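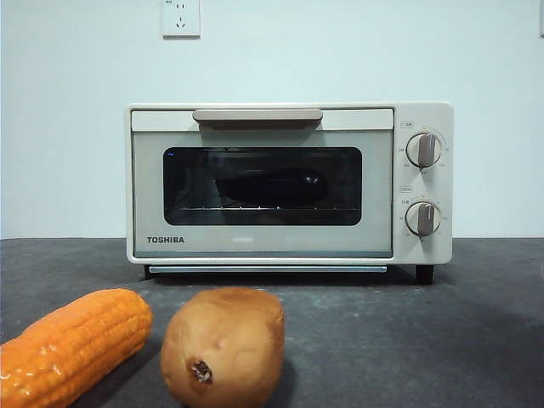

Issue 13

# The Stadard countertop arm: your questions, my answers

Hi, I'm Nusrat Haque, and I look after the rental and setup side of Stadard at our Litport shop. We sell and lend out a one-armed kitchen helper kit that you clamp to a counter and teach to do small jobs, like loading a toaster oven. I get the same questions by email over and over (I don't mind!), so this page is where I keep the answers. I update it when something changes or when I notice I've been explaining a thing badly.

## What do I get in the box?

The arm, the counter clamp, a soft two-finger gripper, a fixed camera on a short post, the control box and all the cables. You also get a printed quick guide, which I wrote, and which has a typo on the clamp page that I still haven't fixed. "Tighten until smug" should say "snug."

The laptop isn't included. Most laptops from the last few years are fine.

## How much is it?

The full kit is $1078. If you'd like to try it first, the rental is $70 a week, and we take up to $210 of what you've paid in rent off the price if you decide to keep it.

## Does it work with my toaster oven?

Probably, if the door pulls down and has a handle that runs across most of it. The gripper likes a flat bar best. The white Toshiba with the two stacked knobs is a nice shape for it: long handle at the top of the door, big window, knobs off to the right with a raised grip across the middle of each. Tall round knobs with no grip are harder, and touch panels I'd leave to your own finger.

Send me a picture of the front of your oven straight on, with the door shut, and I'll tell you what I think. Please get the knobs in there too, people always forget the knobs.

## Can it turn the knobs?

Yes, with some teaching. Start every lesson with both knobs pointing straight up, so the arm always begins from the same place. Then you guide it through the turn by hand, slowly, and save it. I'd do the lower knob on a different day from the upper one, or at least after a coffee, as it's easy to save one over the other (I've done it twice).

## What foods can it pick up?

Whole, firm things are the sweet spot. A potato is my favorite starter because it's a good size and it doesn't care if you drop it. An ear of corn is fine too, but it rolls, and you'll want to lay it at an angle and teach the grab near the middle. Long, smooth vegetables like eggplant are okay once you've had a bit of practice.

Things I'd skip for now:

- sliced bread (it squashes)
- anything with sauce
- raw meat, which we don't support at all
- eggs, unless you enjoy cleaning

## Do I have to use real food?

Nope! Lots of our customers practice with play food and keep going that way for weeks. It's cheaper and it doesn't go soft on you. Just don't ever put plastic food in an oven that's switched on, and unplug the oven while you're practicing. One warning: very shiny play food can bounce light back at the camera. If the arm keeps missing by a little, move your lamp before you reteach the whole job.

## Does the counter matter?

More than I used to think. A plain, matte, dark counter is great because light-colored food shows up well on it. Glossy white is the worst one. If that's what you have, a dark baking mat does the trick and costs next to nothing.

You need a flat edge for the clamp, and the arm's reach is 900 millimeters, measured from the clamp to the gripper tip with everything stretched out. In real life, keep the oven well inside that. A fully stretched arm gets wobbly and makes a noise I don't love.

## Where should the camera go?

Beside or above the counter, looking at the front of the oven. Make sure it sees the whole door and both knobs, plus the patch of counter where you're putting the food. Tape a little mark where the post stands. If it gets bumped even slightly, run the camera check again, otherwise you'll be chasing misses all afternoon.

## Can I leave it alone while the oven's on?

No. Please stay in the kitchen. The arm has a big stop button and I want your hand to be able to reach it. The gripper pads are also not meant for hot racks, so let the oven cool before the arm goes back in, or take the food out yourself with a mitt.

## What's the Sultana pack?

Sultana is our add-on set of ready-made lessons: open door, close door, put on rack, take off rack, turn knob. It saves you a good chunk of teaching. You'll still have to adjust each one to your own oven, and the "take off rack" lesson is the fussiest by far. I'm working on a better version and hope to have it out in September.

## Do you ship?

We do, and you can also pick up from the Jallton counter if you're closer to that side. Ask for the blue crate and bring somebody with decent arms, because the control box is heavier than it looks.

## Something broke, what now?

Hit stop, unplug the control box and write to me with the number on the bottom of it. Worn gripper pads are free to replace during a rental. If you own the kit, spare pads come in pairs and I can usually post them the next morning, as long as your email gets to me before 3 p.m.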